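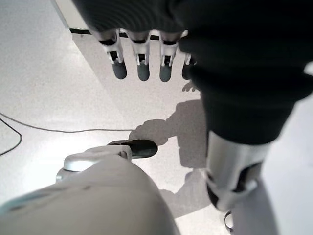
I'm putting together the house rules for our robot practice room, and I'd love a sanity check from people who have done this for real! The room is set up like a small hospital bay and we use it to work on fetching and sorting medicine packages with a two-armed robot that has proper fingered hands. Up to now the rules have lived in people's heads, plus a half page somebody typed up in 2022 which mostly covers how to switch the thing off. I want one page that a new operator can read standing up. My first draft has 18 rules on it, which I already know is too many, but I get excited. The one I'm least sure of concerns the floor. We have a thin grey cable and a black one lying out on the speckled floor right by the robot, and my draft says "no loose cables inside the work zone," full stop. Is that realistic? And the black fabric cover on the arm has soft folds in it near the fingers. Should a cover be snug, or is some slack normal? The draft is silent on that.

Other things in the draft: who may stand in the marked zone, how fast the arms may move while a person is in the room, what has to be written down after a stop. All opinions welcome, and if you have a page of your own that you're proud of, please paste the good bits.

Posted by baysidebots
Tags: house rules, operators, cables, arm covers, practice rooms

padded_elbow

Cables: tape them or use a floor cover. Your rule is fine.

servo_and_sew

Oh, I have opinions on covers! We run two robots at our Cakmont site and I look after the sleeves, so I'll start there.

Slack is normal and you need it. A joint that bends needs cloth to bend with it, and a cover pulled tight across an elbow will ride up toward the shoulder or get thin at the seam. What you want to control is where the slack can go. Our rule reads: "With the arm moved slowly through its full range, no fold may enter a joint gap or hang past the base of the fingers." You check it by eye with a second person at the stop button, and it takes no time once you have done it twice. We do it every time a cover has been off for washing, and again if anybody has bumped the arm. The covers we like best are the Stitex ones with the drawstring cuff. The Drimard ones wear well too, but the cuff is looser, so we tuck and strap it.

Write down which cover belongs on which arm. Left and right look the same on the table and they really aren't.

On cables I'd go softer than your draft. "No loose cables, full stop" is the kind of rule people break on the first morning and then they stop reading the rest of the page. Ours says that a cable crossing the zone must be flat, fixed at both ends of the crossing, and outside the reach of the base and feet. If it can't be all of those, the robot doesn't get powered up until it's rerouted. Operators can follow that, and they do!

And yes, cut the list. We got ours down to 9 rules by moving everything about storage and charging to a second sheet that hangs by the charger.

drawer_by_drawer

Seconding most of that. I work on cart tasks nearly all week (pulling drawers, picking boxes, putting boxes back), so let me add the part of the page I'd most like to see: rules for the furniture. People write pages and pages on the robot and then the cart gets one line, if that.
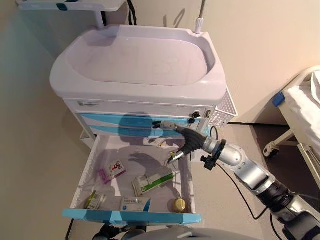

Last changed: Sunday, 8 p.m. (answer expanded, typos fixed)

With the top drawer all the way out like this and the hand angled down over the boxes, the cart is part of the machine as far as I'm concerned. So it gets its own rules. These are the ones on our wall in the Park building, more or less word for word:

Casters locked before the arm comes near, and tested with a push.

One drawer open at a time. A second open drawer changes how the cart balances and gives the arm something extra to hit.

Key stays with the operator on shift. I notice the lock on the side of the front panel has its key in it. In our room that would be a stop and fix, partly because a key sticking out catches on things and partly because we like to know that a locked cart is locked.

Practice items only. Empty boxes and empty bottles, marked as such on the bottom, even if the carton is the genuine article. Put this one near the top of the page. Small glass vials I would swap for plastic ones until the grip settings are well proven. If you do use glass, have a dustpan in the room and a rule that the robot is stopped before anyone picks up the pieces.

Hands out of the drawer while the arm is live. If a box needs turning around, press stop, say "stopped" out loud, turn the box, step back, say "clear." It feels silly for a day and then it feels great.

Bed rails and anything else beside the cart count as obstacles. Walk the arm through its path at the slowest speed after anybody has moved the bed, even by a little.

For the part after a stop, keep the form tiny. What was the arm doing, what was it touching, who pressed the button, what changed before restart. We started out with a full-page form and got almost nothing back. With four lines people fill it in, and we learn a ton from it.

One caution: a house page sits on top of the maker's manual and whatever safety standard applies where you are. Have whoever signs your risk assessment read the draft before it goes on the wall, and put the speed limit from that assessment on the page as a number. "Slow" means something different to everybody.

Would love to see your version when it's down to one side. Post it here!

baysidebots

Thank you all, I'm so happy with this. I'm stealing the flat-and-fixed wording for cables and the whole furniture section. The key rule goes in tonight. servo_and_sew, do you wash the covers inside out?

servo_and_sew

Inside out, cold, hung to dry. Cuffs closed first or they tangle.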